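Notebook – Thiele site rebuild, Saturday

Picked up the Thiele site again at 9. The old theme has not been updated in ages and the header breaks on phones, so the plan is to move to the Zalla theme and keep the content as is.

Took a full backup first, files and database, copied to the Dridham server. Staging copy is up and working. Login is the same as live.

Switched the theme on staging. Menus came over but lost their order, fixed by hand. The sidebar widgets all ended up under inactive – put back the ones we need, left out the tag cloud.
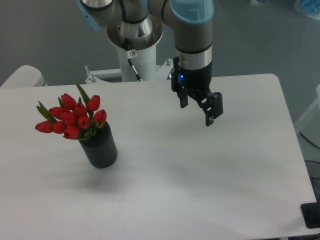

Home page was loading more than 80 requests. Turned off the slider plugin and the old share buttons, now down to 32. Both plugins still installed, do not delete until the client has signed off.

Image sizes: the theme wants wide thumbnails, the old ones are square. Ran the regenerate tool, it stopped twice on memory. Raised the limit in the config file and it finished on the next try. Check the Bridatville branch pages, they use their own template and still call the square size. 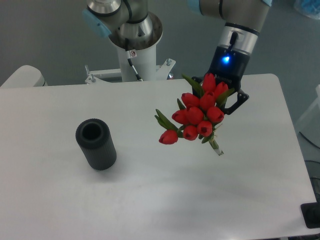

Contact form sends, but mail lands in spam. Probably the from address. Try an address on the client's own domain.

Still open:
3 pages with broken shortcodes (price list, opening hours, jobs)
2 redirects from the old blog
footer text color too light on gray
child theme – move the CSS out of the customizer before going live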